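Quiénes somos

Grastik es un taller y una pequeña escuela de trabajos con cinta adhesiva. Nos dedicamos a una materia muy humilde, la cinta gris de reparación, y enseñamos a usarla bien: para arreglar, para reforzar y también para fabricar piezas nuevas, como fundas, carpetas, delantales y bolsas.

La escuela empezó en 2020. La fundó Emília Baláž, que venía de la encuadernación y quería un material que perdonase los errores. El primer curso tuvo 6 alumnos y se hizo en una habitación prestada de la imprenta Hubáček. Un año más tarde llegó Telmo Lorente, tapicero de oficio, y con él los patrones y el gusto por las costuras rectas. Hoy damos clase en grupos de hasta 22 personas.

Cómo trabajamos

Todo comienza con lo que en el taller llamamos «la tela». Es una lámina hecha solamente de cinta: se coloca una tira sobre la mesa, después otra al lado, que pisa un poco a la anterior, y así hasta tener el tamaño deseado. Trabajamos sobre mesas blancas y lisas, donde la tira se puede guiar bien con los dedos. Los extremos de la izquierda y de la derecha quedan desiguales, y así los dejamos hasta el final, porque se recortan todos juntos con la regla. 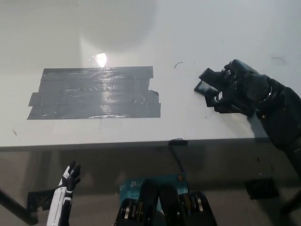
La parte más difícil para los principiantes es la arruga. Una arruga pequeña se alisa con la palma, desde el centro hacia fuera, sin prisa. Una arruga grande pide levantar la tira y ponerla de nuevo. Štefánia Ondrejka, que lleva el curso de iniciación, recomienda no tirar nunca de la cinta cuando ya está pegada, y tiene una paciencia muy grande para repetirlo.

Cuando la tela está terminada, se despega de la mesa, se forra por el otro lado con una segunda capa y ya se puede cortar y doblar como un cartón fino.

Nuestros cursos

Iniciación: la tela, el recorte y una primera funda. Dura 24 horas, repartidas en varias semanas.

Reparación doméstica: mangueras, lonas, maletas, lomos de libros. Lo imparte Rosaura Arango.

Proyecto Cuvham: taller abierto para antiguos alumnos, donde cada uno trae su pieza y usa las mesas y las herramientas de la casa. El próximo ciclo empieza en octubre.

Quién responde a sus preguntas

La secretaría la lleva Melur Majimbun, que contesta los correos en español, inglés y eslovaco. Para visitar el taller es necesario avisar antes. El material está incluido en el precio de todos los cursos, salvo en Cuvham.

Texto revisado en marzo de 2025.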